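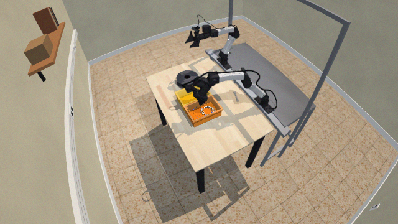
I walk the craft room at Lunness twice a year with a clipboard, and these are my notes from the August 29, 2023 round, typed up so the folks over at Terncombe can use the same sheet. I go slow and I touch everything, because my eyes miss what my hands find (a wobbly leg, a splinter, a sticky latch). If you're setting up a station, a plain table with straight, square legs and a pair of open bins pushed right up against each other in the middle, one orange and one yellow, is the layout I like best, and it makes line 4 below a breeze. Trygve Dahlgren did the form before me and I've kept his numbering, which skips 6. Don't ask me, I just like matching the old sheets!

1. Doors and exits
OK. Both doors swing all the way open. The back one was dragging on the mat again, so I moved the mat to the coat area. Please leave it there.

2. Floor
Needs work. There's a lifted seam by the sink, and I caught my shoe on it twice in one afternoon. I taped it down for now. Tape is not a repair, and I've put in a request (number 797) to get it glued properly.

3. Tables and benches
OK, with one comment. Lean on every corner with your full weight, then run a palm along the underside. The long bench by the window rocked a little and wanted a half turn on the foot. I also found gum. So much gum.

4. Bins and small parts
OK. Tip each bin, look at the bottom, wipe it out. I check the rims for cracks too, since a cracked rim will slice a finger faster than scissors will. Anything little enough to swallow goes up on the high shelf before the toddler group comes in. I found beads on the low shelf and moved them.

5. Scissors and cutters
Needs work. The rotary cutter's guard doesn't click shut anymore. I took it out of the drawer and it's in my office with a note on it. We can live without it until the Kristiansen order comes in.

7. Outlets and cords
OK. All the covers are on. The glue gun cord has a kink near the plug but no bare spots, so I marked it to look at again in March. If it gets any worse before then, toss it, they're cheap.

8. Kiln closet
OK. Door locked, key on the hook, nothing stacked on top. Leave 10 inches clear on every side. Last time somebody had leaned poster board against it and I may have raised my voice a little.

9. Fire extinguisher
OK. Needle in the green, pin in, tag current. The serial on the tag ends in 3440 and it matches the log. Terncombe, yours is mounted behind the supply cart, and you really want to be able to grab it without rolling anything out of the way.

10. First aid kit
Needs work. We're down to 8 bandages, all of them the tiny kind that fall off if you look at them funny. No burn gel at all. I've added both to the Grodside list, plus tweezers, because ours walked off again.

11. Lighting
OK. One tube over the sink flickers when it's first switched on and then settles. I'd still like it swapped before the evening classes start back up.

Follow-up: lines 2, 5 and 10 are open. Initial next to each one when it's fixed, and write down what you did as well as the date. I can read pretty much any handwriting except my own.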